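Trucos de casa: mesas blancas, fieltro, cajones de juegos y otras guerras
21/4/21

¡Hola otra vez! Me habéis escrito un montón después de lo de las juntas de la ducha (139 comentarios, que los he leído todos, de verdad) y muchas me pedíais lo mismo: qué hago yo con la sala donde se come, se trabaja, se juega y se acaba pegando purpurina con cola. Pues allá voy, sin mucho orden porque así está también mi sala.

La mesa blanca

Me costó años atreverme con una mesa blanca y ahora no la cambio. Para el día a día, paño de microfibra húmedo, bien escurrido, y una gota de lavavajillas. Una gota, ¿eh? Si echas un chorro te quedan velos y luego vienes a decirme que la mesa se ha puesto mate. Después pasas otro paño solo con agua y secas enseguida.

Para el boli: alcohol de farmacia en un algodón, a toquecitos y probando primero por debajo. Para el rotulador permanente hago lo mismo, pero con más paciencia y un café al lado. La cúrcuma es otra historia. A mí me funcionó una pasta de bicarbonato con agua, diez minutos encima y sin frotar fuerte, y lo que quedó se fue yendo solo con el sol de la ventana en un par de semanas. La esponja mágica la tengo racionada, porque lija, aunque no lo parezca, y en una superficie con brillo se acaba notando el corro.

Los cercos de taza, si son de té, salen con un poquito de vinagre blanco rebajado. Esto en piedra NO, que mi amiga So-yul Kwak lo probó en su encimera de mármol y todavía me lo recuerda.

Fichas, dados y piezas

En casa se juega mucho, y las piezas cogen grasa de las manos, migas y esa pelusilla que no sé de dónde sale. Las de plástico o resina las lavo así: un barreño con agua tibia (nunca caliente), jabón neutro, las meto por tandas y las froto con un cepillo de dientes blando. Aclarado en un colador y a secar sobre una toalla vieja, separadas y sin tocarse. Al rato les doy la vuelta.

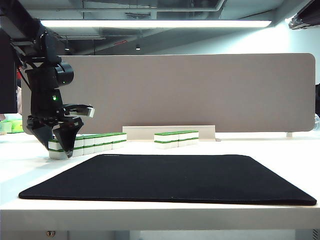
Lo del secado es lo que más gente se salta. Si las guardas con humedad, la caja coge olor y ya no hay quien se lo quite, y si el estuche va forrado de tela, peor todavía. Yo las dejo toda la noche y por la mañana las paso por un trapo de algodón antes de meterlas en su sitio.

Las piezas de madera no se mojan. Trapo apenas húmedo y ya está; una vez al año les doy una pizca de cera incolora y quedan con un tacto precioso. Las de hueso o de bambú antiguo, ni eso: pincel suave y en seco. Y si tenéis un juego heredado con los dibujos pintados, por favor, nada de alcohol, que se lleva el color por delante. Lo digo con conocimiento de causa y con un tres de bambúes que ahora es más bien un dos y pico.

Las cartas, con talco. Se meten en una bolsa con media cucharadita, se agitan, se sacan y se limpian una a una con un trapo seco. Tedioso, sí, pero se hace viendo una serie.

Guardarlo todo sin volverse loca

Yo tiré las cajas grandes medio vacías (bueno, las plegué y están debajo de la cama, que me daba pena) y lo pasé todo a bolsas de tela con cordón y a táperes bajitos. Las instrucciones van en una carpeta de fundas, por orden alfabético. Para el puzle de 200 piezas de los niños uso una bolsa de red de las de lavar calcetines, con el dibujo recortado y grapado en la etiqueta. Los puzles gordos van en cajas de zapatos.

Otra cosa que me ha cambiado la vida: gomas anchas de pelo en vez de gomas finas. Las finas se resecan, se pegan al cartón y te dejan una marca marrón. Y los sobrecitos de gel de sílice que vienen con los zapatos, uno por caja, sobre todo si vivís cerca del mar.

Paneles y cosas de fieltro

Desde que aquí se trabaja y se juega a la vez, el ruido nos comía. Alfombra, cortinas gordas, algún panel de fieltro... todo ayuda un poco y todo coge polvo. El panel se aspira con el cepillo blando, a potencia baja, de arriba abajo, y los pelos se quitan con un rodillo adhesivo.

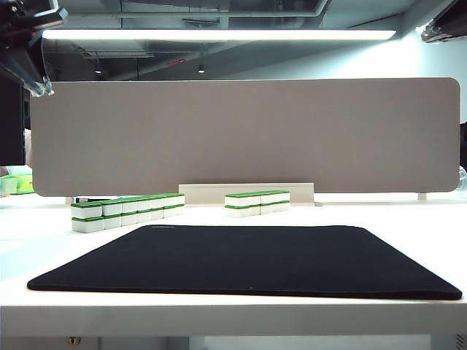

Si cae una mancha, no frotéis, que sale bolita. Se absorbe con papel de cocina apretando, luego agua fría con una gotita de champú suave en un paño blanco y otra vez a apretar. De fuera hacia dentro, para no dejar cerco. Y se seca al aire; el secador encoge algunos fieltros, y os lo dice la dueña de un posavasos que antes era un salvamanteles.

Las bolitas que ya han salido se quitan con una maquinilla quitapelusas, pasándola sin apretar nada. La mía es viejísima y va con pilas.

Dudas que me habéis dejado

Daranee Mahawong me pregunta por las patas de las sillas. Fieltro adhesivo, pero antes hay que desengrasar la pata con alcohol y dejarla secar, y luego no sentarse en una hora. Yo los cambio en julio, cuando saco la alfombra a airear.

Kyrylo Kravchuk quiere saber cómo quitar restos de pegatina de una ficha. Aceite de girasol, un cuarto de hora, y rascar con la uña o con una tarjeta vieja. Después jabón para quitar el aceite, insistiendo en los cantos, que es donde se agarra.
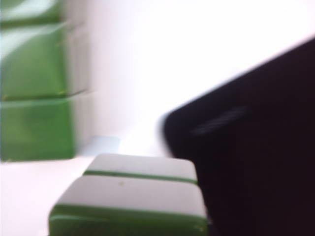
Blanco y verde, en capas.

Y a Wim Dekker, que me preguntaba si vale el lavavajillas para los dados: yo no lo haría. El calor deforma algunos plásticos y el abrillantador los deja resbaladizos. Barreño y cepillo, Wim, que son cinco minutos.

Me quedan pendientes las manchas de cera en el mantel y lo de los cables detrás del mueble, que va para la próxima porque todavía estoy peleándome con los míos. Si tenéis algún truco para la purpurina, dejádmelo en los comentarios, ¡por favor!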